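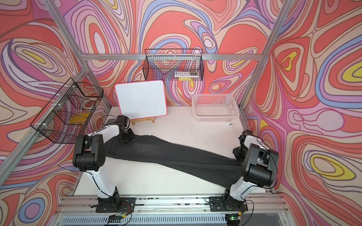 Gravel season is back at Gruvden, and the new loop is open!

If you rode with us last fall you'll remember the old route, which sent everyone up the paved side of Sedgwick Hill and straight back down again. Fun the first time, a little dull by the fourth. The new one leaves from the same gravel lot but turns left at the water tower and follows the old logging road out toward Zosside. It's 18 miles longer if you do the whole thing, and almost all of that is dirt (good dirt, too, the packed kind that hums under your tires).

You don't need a gravel bike. A hardtail is great, and a road bike with the widest tires it will take is fine as long as you go easy on the descent into Tista. There are two loose corners near the bottom, both with ruts on the inside, so stay wide and get your braking done early. After that it flattens out along the creek and you can really get moving.

We had 97 riders at the first outing and the line for pancakes afterward went out the door, which made my whole week. Three people rode their first ever dirt miles and came back filthy and grinning!

Some practical stuff. Rollout is at 8:30 a.m. for the long loop and 9:15 for the short one. Bring two bottles, because the tap at the Tista trailhead is still shut off. Tire pressure is up to you, but if you're used to pavement, try letting out more air than feels right. Lights are a must from October on, front and rear.

The short loop skips Zosside and rejoins at the covered bridge, so both groups finish on the same stretch and there's always somebody to chase. Come ride it!

Last updated: October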